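Workshop Notes > Robot Arm > Practicing a Grasp in Simulation Before the Bench

Practicing a Grasp in Simulation Before You Try It on the Bench

Written up 19 Apr 2020

When Naveen Solanki and I started building our arm in February, we did what I suspect everyone does. We bolted it to the bench, wired it up, and told it to grab the first thing within reach. The first thing within reach was my coffee mug, and I was very fond of that mug. So these days I try every new grasp in the simulator first, and if you are building an arm at home or in a shared shop like ours at Ukley, I'd warmly encourage you to do the same. It costs you an evening and a little electricity.

I'm going to assume you already have a model of your own arm that loads and moves. If you don't, Naveen's page on measuring the links is the place to begin, and it is a good deal more patient than I am.

Start with the gripper. Ours has two flat finger plates on a wide body, and the model has to match the real one where it matters, meaning how far the fingers open, how long they are, and where the inside faces sit when they are shut. Get the calipers out and measure the gripper you built, because the drawing you built it from won't tell you about the shim you added at eleven at night. Mine was off by the thickness of a washer, and I chased that washer for two evenings!

Next, give the fingers some friction. I started far too high, and the gripper could pick up anything at all by touching it lightly, as if it were coated in jam. Bring the number down until a plain block slips when you squeeze gently and holds when you squeeze properly. Then do the same test with the real gripper and a real block, and nudge the number until the two agree fairly well. They won't agree perfectly, and that's all right.

Now choose something awkward to hold. Blocks are fine for the first hour, but they teach you bad habits, since any two sides will do. You want a shape with a rounded face, a ribbed part and a few bits sticking out, so that where you put the fingers makes a difference.

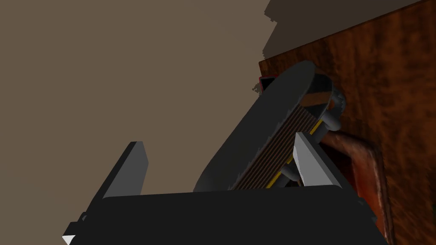 Close the fingers slowly, and I do mean slowly. I run our simulator at 2000 steps a second during the closing move, which makes the computer fan howl, but with bigger steps the fingers can sink into the object and then spit it across the room. If you see that happen, shrink the step before you touch anything else. Gaurav Bhatia, who shares the bench next to ours, spent a whole weekend adjusting his motor settings for a problem that went away the moment he did this (he has given me permission to tell you so).

Once the fingers are closed, wait. Let everything settle for a second or two of simulated time, then lift a little, stop, and look at it from the wrist view as well as from the side. From the side a grasp can look lovely while the object is quietly turning between the fingers. If it tilts more with each lift, move the grasp closer to the heavy end and try again.

Put some furniture in too. I left our first world bare, and then the real arm swung its elbow straight into the shelf. A wall and a cabinet in the right places will do - they don't have to be pretty, though I admit I spent longer than I should have picking out the wood grain.

When you have a grasp you like, repeat it with small changes. Shift the object a bit, turn it a bit, and keep a tally. My sheet for the last shape says 170 tries, and in 18 of them the object was dropped. Of those, 17 had one thing in common, and that was a finger landing on a rounded edge. I moved the target inward and the next batch went much better.

After that you can take it to the bench. Turn the motor current down, put a folded towel under the work area, and keep a hand on the stop button for the first several runs. Start with the speed at a crawl and leave it there longer than feels necessary.

If your simulated grasp works and the real one doesn't, look at the friction number again, then check that your finger plates are still parallel. Ours drift after a few weeks of use and need snugging up with the small hex key, the one that lives in the drawer under the vise.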